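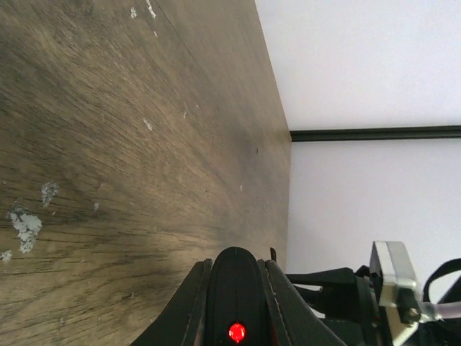
노스홀름 교민 게시판 > 집/이사/수리

이사 나가기 전에 벽 직접 칠해보신 분 계세요? (보증금 문제)

글쓴이: 감자전두장
2024년 7월 16일 화요일

안녕하세요, 눈팅만 하다가 급해서 글 올립니다.
8월 말에 지금 사는 집에서 나가는데요, 관리회사(Celtach예요)에서 메일이 왔어요. 퇴거 점검 때 벽 상태를 보고, 칠이 필요하면 업체를 불러서 보증금에서 뺀다고요. 거실은 못 자국 몇 개뿐이라 괜찮을 것 같은데 문제는 작은방이에요. 처음 들어왔을 때 제가 신나서 책장을 벽에 박아놨거든요. 떼어내니까 석고가 움푹 파여서 손가락 한 마디가 들어갑니다 ㅠㅠ

주변에 물어보니 업체 부르면 방 하나에 한 2000크로네는 각오하라는 분도 있고, 그것보다 훨씬 더 나왔다는 분도 있어서 그냥 제가 메우고 칠할까 싶어요. 작은방 벽 면적은 창문 빼고 재보니 16제곱미터 나왔습니다. 천장은 안 건드릴 거고요.

궁금한 건 이거예요.
퍼티는 가루로 된 걸 사야 하나요, 튜브에 든 걸 사야 하나요?
페인트는 흰색이면 다 같은 흰색인가요? (바보 같은 질문인 거 압니다...)
그리고 직접 칠했다고 관리회사에서 트집 잡은 경우 있으신지.

어제 시험 삼아 구멍 하나 메워봤는데 벽보다 제 팔에 더 많이 묻었어요. 남편은 그냥 돈 내고 발 뻗고 자자고 하고, 저는 그 돈이면 한국 가서 먹을 게 얼마냐 하는 중이고요. 경험담 좀 부탁드려요!

댓글

북쪽창문
흰색 다 다릅니다!! 제발 아무 흰색이나 사지 마세요. 제가 그랬다가 방 전체가 푸르스름해졌어요. 낮에는 모르는데 저녁에 등 켜면 벽 하나만 병원이에요. 관리회사에 메일로 색상 번호 물어보면 알려줍니다. Celtach는 답장이 느려서 그렇지 물어보면 주긴 줘요. 광택 정도도 꼭 같이 물어보세요. 색이 같아도 광택이 다르면 옆에서 볼 때 바로 티 나요.

감자전두장
헉 광택은 생각도 못 했어요. 지금 바로 메일 썼습니다. 답 오면 여기 쓸게요.

skov단골
Skov에서 튜브 퍼티 사세요. 구멍 몇 개에 가루는 과합니다. 가루는 물 비율 맞추다가 굳어버려요. 저는 첫 집에서 양동이째 버렸습니다 ㅋㅋ
그리고 깊은 구멍은 한 번에 다 채우지 마세요. 얇게 넣고 마르면 또 넣고. 한 번에 채우면 마르면서 가운데가 꺼집니다. 사포는 고운 걸로요.

미역국은나중에
윗분 말씀에 반대요. 손가락 한 마디 들어가는 구멍이면 튜브에 든 가벼운 퍼티로는 약해요. 그건 못 자국용이고, 깊은 건 가루 석고로 속을 채운 다음에 겉만 가벼운 걸로 마무리하는 게 맞습니다. 물 비율이야 봉지 뒤에 그림으로 다 나와 있는데요 뭘.

skov단골
퇴거하는 집인데 거기에 다시 책장 박을 것도 아니고 강도가 왜 필요해요? 매끈하기만 하면 되죠.

미역국은나중에
다음 세입자는요 ㅎㅎ 그 사람이 거기에 못 박다가 덩어리째 떨어지면요.

skov단골
그건 다음 세입자랑 Celtach가 알아서 하겠죠... 너무 착하십니다.

호밀빵싫어요
두 분 싸우지 마시고요 ㅋㅋㅋ 저는 업체 쪽에 한 표예요. 작년에 직접 칠했다가 결국 업체비까지 다 냈어요. 점검 나온 분이 롤러 자국이 보인다고, 전체를 다시 칠해야 한다고 하더라고요. 페인트값 날리고 주말 두 번 날리고 허리 나가고. 점검하러 온 분 성함도 기억해요, 다그뉘 프란드센(Dagný Frandsen). 친절하게 웃으면서 손전등을 벽에 딱 붙여서 비춰보십니다. 그렇게 비추면 안 보이는 자국이 없어요 진짜.

감자전두장
손전등이요??? 갑자기 무서워지네요. 혹시 그때 뭐로 칠하셨어요?

호밀빵싫어요
마트에서 제일 싼 롤러랑 이름 모를 페인트요. 네, 제 잘못도 있습니다. 털 빠지는 롤러였어요. 벽에 털이 같이 발렸어요.

북쪽창문
아니 그건 롤러 탓이잖아요 ㅋㅋㅋㅋ 그걸로 업체 추천을 하시면 어떡해요

호밀빵싫어요
그래도 그 고생을 다시 하라면 저는 돈 냅니다. 시간도 돈이에요. 글쓴님 이사 준비에 짐도 싸야 하잖아요. 아이 있으시면 더더욱이요.

세번째겨울
세입자 협회에 상담해본 사람으로서 한마디 할게요. 직접 칠하기 전에 계약서부터 보세요. 어떤 계약서는 퇴거 시 도색을 회사가 지정한 업체만 할 수 있게 되어 있어요. 그런 조항이 있으면 아무리 예쁘게 칠해도 소용이 없을 수 있습니다. 반대로 조항이 없는데 무조건 업체비를 청구하면 이의 제기할 수 있고요. 저는 그때 상담해주신 라근헤이뒤르 브륀욜프스도티르 님 덕을 많이 봤는데(이름 외우는 데 한 계절 걸림) 제일 강조하신 게 사진이었어요. 입주 때 사진, 나갈 때 사진. 벽마다 다 찍고 창틀, 바닥, 문짝까지요.

감자전두장
입주 때 사진이 있긴 한데 다 제가 브이하고 있는 사진이에요... 벽이 배경으로 나오긴 해요. 이것도 증거가 될까요?

세번째겨울
됩니다 ㅋㅋ 날짜만 남아 있으면 없는 것보다 훨씬 나아요. 입주 점검표도 찾아보세요. 거기에 흠집이 적혀 있으면 그건 글쓴님 책임이 아니에요.

젖은양말
페인트는 Zalden 무광 썼는데 괜찮았어요. 냄새도 별로 없고 두 번 칠하니까 원래 벽이랑 구분이 안 됐습니다. 롤러랑 붓이랑 테이프까지 다 해서 1000크로네로 끝냈고, 사포는 옆집에서 빌렸어요. 메운 자리에는 프라이머 먼저 바르시고요. 저 그거 건너뛰었다가 메운 자리만 페인트를 쪽쪽 빨아들여서 동그랗게 얼룩이 생겼어요. 다시 칠했습니다.

미역국은나중에
프라이머 이거 중요해요. 추천 백 개 누르고 싶은데 버튼이 없네.

북쪽창문
바닥이랑 가구도 꼭 덮으세요! 퍼티가 마르면 하얗게 부스러져서 온 데 떨어지는데, 나뭇결 있는 데 끼면 은근히 안 빠져요. 저는 신문지 깔았다가 다 밀려나서 결국 안 깐 거랑 똑같았고, 다음부터는 헌 이불보 썼어요. 비닐은 미끄러워서 비추입니다. 넘어질 뻔했어요.

skov단골
나무에 묻은 건 마른 뒤에 플라스틱 카드로 살살 밀면 대부분 떨어져요. 금속 헤라는 쓰지 마시고요. 

젖은양말
카드 추천! 저는 기한 지난 교통카드로 했어요. 남은 뿌연 자국은 물기 꼭 짠 천으로 닦았고요. 오일 먹인 나무면 물 많이 쓰지 마세요, 저희 집 식탁은 그러다 자국 남았습니다.

호밀빵싫어요
보세요, 벌써 할 일이 몇 개예요. 덮고 메우고 갈고 프라이머 바르고 칠하고 또 칠하고 식탁까지 닦고... 저라면 그 시간에 잡니다.

미역국은나중에
근데 이거 재밌어요 은근히. 음악 틀어놓고 롤러 밀면 아무 생각이 안 나요. 저는 이혼보다 도배가... 아니 이건 다른 게시판 얘기고요 ㅋㅋ

북쪽창문
??? 풀어주고 가세요

세번째겨울
저도 들을래요

감자전두장
중간 보고 드립니다. Celtach에서 생각보다 빨리 답이 왔어요! 스나이디스 하프스테인이라는 분이 색상 번호랑 광택 등급까지 적어주셨고, 계약서에 업체 지정 조항은 없다고 확인해주셨어요. 다만 "전문가 수준으로" 칠해야 한다는 문장이 있더라고요. 전문가 수준이 대체 뭔가요 ㅠㅠ

세번째겨울
그 문장이 제일 애매한 문장입니다. 답장 메일 꼭 저장해두시고, 가능하면 정식 점검 전에 미리 한번 봐줄 수 있냐고 물어보세요. 사전 점검 해주는 곳들 있어요. 그때 지적받으면 고칠 시간이 생기니까요.

호밀빵싫어요
그 문장으로 저 당했습니다. 다그뉘 님의 손전등이 전문가 수준의 기준이에요.

skov단골
그럼 본인이 먼저 손전등으로 비춰보면 되죠. 저녁에 불 끄고 벽에 비스듬히 비추면 울퉁불퉁한 데가 다 보여요. 칠하기 전에, 사포질 끝났을 때 하세요. 칠하고 나서 발견하면 눈물 나요.

젖은양말
롤러는 한 방향으로 마무리하시고, 중간에 쉬지 말고 벽 하나는 한 번에 끝내세요. 반쯤 칠하고 점심 먹고 오면 경계선 생깁니다. 경험담이에요. 냉면이었고 맛있었어요.

감자전두장
다들 너무 감사해요. 남편이랑 합의 봤습니다. 작은방은 제가 하고, 사전 점검에서 안 된다고 하면 군말 없이 업체 부르기로요. 퍼티는... 두 분 말씀 다 들어보고 깊은 데는 가루, 얕은 데는 튜브로 갑니다. 둘 다 사려고요.

미역국은나중에
이겼다

skov단골
비긴 거죠 이건. 얕은 구멍이 더 많잖아요.

은하수막걸리
저 같은 회사 집 사는데 색상 번호 좀 쪽지로 주실 수 있을까요? 저희도 가을에 나가요. 그리고 남는 프라이머 있으시면 제가 살게요!

감자전두장
쪽지 보냈어요~ 건물마다 다를 수 있다니까 본인 주소로도 한번 확인해보세요. 프라이머는 남으면 그냥 드릴게요, 대신 들고 가셔야 해요. 저희 승강기 없는 집입니다.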